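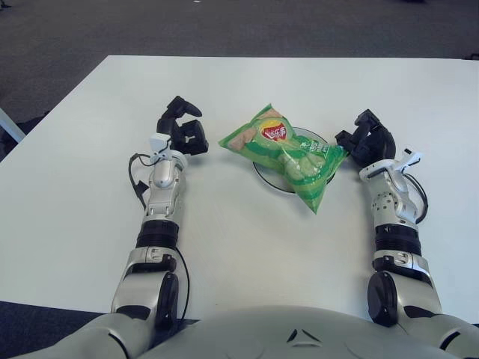

Rania Kettani asked whether the floor reflectance can be left out of the calculation altogether, given that the working plane sits above the floor and the lamps sit above both. The short reply given in class was that it changes the count of luminaires less than the ceiling does, but changes the luminance ratios more than anything else in the room. The long reply takes up most of this handout.

UNIT 11
Surface reflectance in interior lighting

Read before the lab. Bring a calculator and the blank grid sheet. Symbols are the same as in the previous unit unless stated.

11.1 Quantities

Illuminance E is the luminous flux arriving at a surface per unit area, in lux. It says nothing about what the surface does with the light.

Luminance L is the luminous intensity leaving a surface in a given direction per unit of projected area, in candelas per square meter. The eye responds to luminance.

Reflectance, written rho, is the ratio of reflected flux to incident flux. It has no unit and is given either as a decimal or as a percentage. Tables in older textbooks sometimes list a value for fresh paint and a second value for aged paint. Use the aged value.

For a perfectly diffuse surface the luminance is the same in every direction and

L = (rho x E) / pi

A matte finish comes close enough to this for design work. A gloss finish does not. With gloss, part of the reflected flux leaves at the mirror angle, and the luminance depends on where the viewer is sitting. The formula above must not be used for the mirror component.

11.2 Typical values

Ceiling, white matte paint: 0.80
Wall, off-white: 0.60 to 0.70
Wall, mid-tone color: 0.30 to 0.50
Desk top, white matte: 0.80
Desk top, medium gray: 0.40
Floor, light vinyl: 0.30
Floor, dark gray carpet: 0.08
Window glass at night, seen from inside: 0.10

The carpet value surprises students who measure it for the first time. Pile traps light between the fibers, so a carpet sample reads darker than a painted card of the same nominal color. Low pile traps less than deep pile. The color of the yarn still matters more than the height of the pile.

11.3 Effect on the number of luminaires

The lumen method gives

N = (E x A) / (F x UF x MF)

where A is the floor area, F the flux of one luminaire, UF the utilization factor and MF the maintenance factor.

UF is read from the manufacturer's table. Find the room index first:

K = (length x width) / (Hm x (length + width))

Hm is the height of the luminaires above the working plane. It is not the height of the ceiling above the floor. This is the most common error in the homework and it costs the full mark for the step.

Worked case. Seminar room, 9 m by 6 m, Hm = 2 m. Target 500 lux on the desks. Jivero panel, 3600 lumens. MF = 0.80.

K = 54 / (2 x 15) = 1.8

With a light floor, the table gives UF = 0.60.

N = (500 x 54) / (3600 x 0.60 x 0.80) = 27000 / 1728 = 15.6

Round up to 16. Four rows of four fit the room.

With a dark floor, the same table gives UF = 0.57.

N = 27000 / 1641.6 = 16.4

Round up to 17. Seventeen does not lay out on a regular grid in this room, so the practical choice is 18, in three rows of six. The spacing must then be checked again against the maximum spacing-to-height ratio in the data sheet.

The change in UF is 5 percent. The change in the installed count is larger, from 16 to 18, and it comes from rounding and layout. Keep the unrounded value in your working so that the two effects can be told apart.

11.4 Effect on luminance ratios

Take the same room. Illuminance on the desk is 500 lux and on the floor between the desks 400 lux.

White matte desk:
L = (0.80 x 500) / pi = 127 cd/m2

Dark gray carpet:
L = (0.08 x 400) / pi = 10.2 cd/m2

The ratio of desk to floor is 12.5 to 1.

Medium gray desk:
L = (0.40 x 500) / pi = 63.7 cd/m2

The ratio of desk to floor drops to 6.25 to 1, with no change in the lamps.

Design guides in common use suggest keeping the task within 3 to 1 of its immediate surroundings and within 10 to 1 of the more distant parts of the visual field. A white table on a dark carpet, the pairing in the picture, goes past the second figure under the values used here. Whether it matters depends on how much of the visual field the floor takes up. For a person reading at the middle of a wide table the floor is a thin band far from the line of sight. For a person standing at the end of the table it is much more.

Note also what happens to paper. White paper at 0.80 on a white desk at 0.80 gives a ratio of 1 to 1. The edge of the sheet is then hard to pick out except by its shadow. On the medium gray desk the ratio is 2 to 1, well inside the limit, and the sheet is easy to find.

11.5 Measuring reflectance with a lux meter

The department has Valter meters in the lab cabinet. Sign for the meter and for the reference card separately.

Method A, with a reference card
1. Choose a part of the surface with even lighting and no direct sun.
2. Hold the meter facing the surface at a height of 40 cm. Move it until its shadow is outside the area being measured.
3. Record the reading Es.
4. Lay the reference card on the same spot. It must be large enough to fill most of what the sensor sees.
5. Record the reading Er without moving the meter.
6. Compute rho = rho card x (Es / Er).

Method B, without a card
1. Lay the meter on the surface, sensor up. Record Ei.
2. Turn it to face the surface and back it away until the reading stops rising.
3. Record Es.
4. Compute rho = Es / Ei.

Method B reads low on small surfaces, where the sensor also picks up whatever lies past the edge. On a white table standing over dark carpet the error can be large near the edge, so stay close to the center. On the carpet itself the error goes the other way if a table leg or a pale wall is nearby.

Take every reading twice. If the two differ by more than 5 percent, find out why before taking a third. A passing cloud is the usual cause in rooms with windows, and the blinds in the lab should be closed before you start.

11.6 Limits of the method

The lumen method gives an average over the whole working plane. It assumes an empty rectangular room with uniform surfaces. Shelving, partitions and people all absorb flux that the table counts as available. No correction is made in this course, but state the assumption in the report.

Floor reflectance in a UF table is really the reflectance of the whole cavity below the working plane, desks and floor together. A dark carpet largely covered by white tables behaves like a lighter floor. To estimate the effective value, weight each reflectance by its share of the plan area. With 40 percent of the plan under white tops and the rest carpet:

rho effective = (0.40 x 0.80) + (0.60 x 0.08) = 0.37

This is an upper estimate, as it ignores the light lost under the tables. A value of 0.30 is accepted in the homework if the reason is written down.

11.7 Problems

1. Repeat 11.3 with a target of 300 lux. Give N before and after rounding for both floors.

2. A Dovari desk top has a measured reflectance of 0.55. Find its luminance at 500 lux and its ratio to the carpet in 11.4.

3. A wall of reflectance 0.65 receives 200 lux. Find its luminance. State whether it falls within 10 to 1 of the white desk.

4. For the room in 11.3, find the desk reflectance that brings the desk-to-floor ratio to exactly 10 to 1.

Lab reports go in the tray outside room 1312. Staple the grid sheet behind the calculations.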